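Notes from the clothes pile

Hello again from the data side of Lernex! Last month Anneli Turunen used this spot to tell you about the new office chairs, so I have a lot to live up to.

Those of you who only see us at the coffee machine keep asking what we do all day, and the answer this spring is laundry. Well, putting clothes away, which is the part of laundry I was already worst at. We go into ordinary homes with the hand-held gripper, the one with the camera looking out over the finger, and we pick things up and put them on shelves while it records. Later the learning system gets to watch all of it and try to work out what a person does with a sweater. The project is called Zeta, and if anyone remembers why, please come and tell me.

We started in April with a goal of 2,000 recorded examples, and I thought that sounded like a comfortable number. Then I spent my first morning at the house on Hunenwood and came home with 30 I was willing to keep! I was moving much too fast, for one thing. When you tidy your own bedroom you grab, swing around and shove, and when you play that back it's one long smear. Nelli Mäkelä sat me down with a cup of tea and made me watch the whole lot from start to finish (thank you, Nelli, I think).
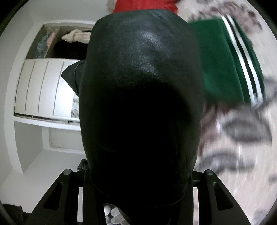 Her advice was to keep my wrist quiet and let my feet do the turning, and I've been practicing at home with a pair of kitchen tongs, to the great interest of my dog. It does help. I also stopped trying to rescue bad grabs. If a sleeve slides out of the fingers, I let it go, finish the recording, and mark it as a miss. We keep those in their own folder, and the training people have been asking for more of them, so my clumsiness finally has a market.

The other thing I've changed my mind about is neatness. I used to fold everything beautifully before we began, and every single recording opened with the same tidy stack. Real people's clothes don't look like that, or mine don't. Now I dump the basket out, give it a stir and start from whatever I get. Thick knits are easy to pinch but hard to let go of nicely. Thin T-shirts are a pain from beginning to end, and anything with a cord or a drawstring will find a way to hook itself on something. Socks I refuse to discuss until next month.

We've now been in 4 homes and have 7 more lined up, including the Lappalainen family, who have three teenagers and have promised me "more hoodies than you can handle." I'm bringing both battery packs and a sandwich.

If you'd like to have a turn with the gripper, please do come along! Everyone grabs a shirt a little differently, and I'd much rather the system learned from ten of us than from me and my tea breaks. No experience needed, a session runs around two hours, and you can sit on the floor for most of it. Stop by my desk or write your name on the sheet by the printer. Old clothes are welcome too, especially anything slippery, as long as you don't want them back before summer.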